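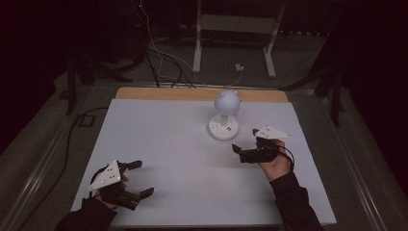 *White lamp-like object, dome head, on the white top with the pale board underneath.*

**List:** Weltley Lamps and Lighting
**Subject:** Re: Small white table lamps -- worth bothering with?

Hello all,

I've been meaning to answer this one since it came in and I'm so glad it was asked, as little white lamps are very nearly my favourite thing in the world. First the message, for anyone who has joined since:

> Hello list,
>
> I've been reading along for a while but this is my first post. I'm clearing out a flat in Brurnness and there are several small lamps, all white or whitish, none of them signed or labelled as far as I can find. I know most of you go for brass and coloured glass. Are plain white ones worth bothering with, or should they go to the charity shop in a box?
>
> Also, if I do keep one, I'd want it on my desk, which is dark oak, and my partner says a white lamp will look like a mushroom growing out of a log. Is there a way to make it look right?
>
> Last thing. How do you clean a white shade without making it worse? One of them has gone the colour of weak tea and I've already made a small patch on it shinier than the rest.
>
> Thank you, and sorry for three questions at once.

Three questions at once is how this list works, so please don't apologise!

**Are they worth bothering with?**

Yes, yes, a thousand times yes. Not for money, mostly. I paid 25 pounds for my best one at the Jindascombe sale and I've never seen another of that sort go for much more. But a plain lamp is a lovely thing to live with. The type at the top of this message is the one I'd always pick out of a box: rounded head, short stem, flat round base. There's hardly anything to it, and the proportions have to do all the work. If the stem is too long the whole thing looks nervous. If the base is too small you spend your life catching it. A short stem with a good wide disc under it sits there like a contented hen.

Have a look at how the shade falls on a dome, too. You get a soft grey down one side and clean white on the other, and it changes as you walk past the window. Brass never does that for me (I know, I know, I've had this argument with half of you already).

So please don't send the lot off in a box. Stand them all in a row on something plain first, leave them overnight, and see which one you keep looking at over breakfast. I've done this every time I've brought a batch home and the one I liked at the sale is hardly ever the one I end up keeping.

**White on dark oak**

I rather like mushrooms on logs, so I may be the wrong person to ask! But I do see what your partner means. A small white thing on a big dark surface looks as if it's been put down for a minute and forgotten.

What I do is put something pale in between. A table with a white rectangular top on a light wooden board, with a strip of the tan edge showing along the back, and that strip makes more difference than you'd think. The white lamp belongs to the white top, the wood warms it up a bit, and then the dark grey carpet can be as dark as it likes. On your desk I'd try a tray, or an offcut of birch or beech, or even a big pale book while you make up your mind. Let it be a good deal wider than the base -- a coaster will only make it look like a cup of tea.

Put it towards the back and somewhere near the middle, if the desk allows. I used to tuck mine into the corner and it always looked as though it was being told off. With space at each side you can see the outline, and with this shape the outline is the whole pleasure of it.

The other thing is flex. White flex across dark oak will shout at you. You can get a fabric-covered one in brown, and the electrical shop in Jindascombe will fit it while you wait if you go before the lunchtime rush. I'd have them look at the plug and the fitting too, as you don't know how long these have been sitting in the flat. Don't plug any of them in until that's been done, please.

**Cleaning**

This depends on what the shade is made of, and you didn't say. Tap it very gently with a fingernail. Glass rings, metal tings and plastic goes tock. (There's a member who swears by holding it to the cheek to see if it's cold, which is also good and makes you look extremely serious at sales.)

Glass is easy. Take it off the lamp, warm water, a drop of washing-up liquid, a towel in the bottom of the sink so it can't chip, and let it dry on its own overnight.

Painted metal wants a barely damp cloth and nothing else. I've seen a beautiful one at Weltley rubbed through to the bare metal at the top of the dome by somebody with a scouring pad and a free afternoon. It still makes me wince.

Plastic is the one that goes the colour of weak tea. If it's dirt or old smoke it will come off with soapy water and a soft cloth, a bit at a time, and you'll see the cloth turn brown, which is thrilling. If the cloth stays clean then the plastic itself has yellowed and no amount of rubbing will shift it. I'd leave it. A creamy lamp is still a good lamp, especially in the evening.

As for your shiny patch, I'm afraid that sounds like a matt finish that's been polished by the cloth. I made one just the same on the very first lamp I owned. Turn it to the wall! If it bothers you every day, some people go over the entire surface with the same cloth and the same pressure until it all matches, but it took me the best part of a weekend and I wouldn't do it twice.

Don't forget underneath the base. Dust packs in there like felt, and if there was ever felt to begin with it'll probably be worn to nothing. A new circle of it costs 80 pence from the craft stall at Weltley and your oak will thank you. Cut it a hair smaller than the disc so it doesn't peep out.

**A few other bits**

On labels: people do look under the base and then stop. Try inside the head, up by the bulb holder, with a torch. I found a tiny stamped "223" in one of mine that way. I still don't know what it means. If anyone has seen that number in a lamp, do write, I've been wondering for years.

On bulbs: go low. A small dome only needs something gentle, and a fierce bulb flattens all that nice roundness. I use a warm one of 25 watts or less in the old fittings, or an LED that gives about the same light. Check the rating on the holder before you choose, and if you can't read it, ask when you get the flex done.

On reading up: the Galindo catalogue is back in the lending box, all 700 pages of it, and there is a whole section on small table lamps towards the end that hardly anyone gets to. The drawings are marvellous. Bring a strong bag, as the carrier I took it home in gave up on the hill.

Please do send us a picture of your row of lamps when you've got them lined up. I'd especially like to see the tea-coloured one. And if there's a short fat one with a dome that you really can't find room for, you know where I am!

Warm wishes to everybody,

the one with too many lamps

--
Weltley Lamps and Lighting list
To leave the list, send a blank message with "leave" in the subject line. Replies go to all members, so please trim what you quote.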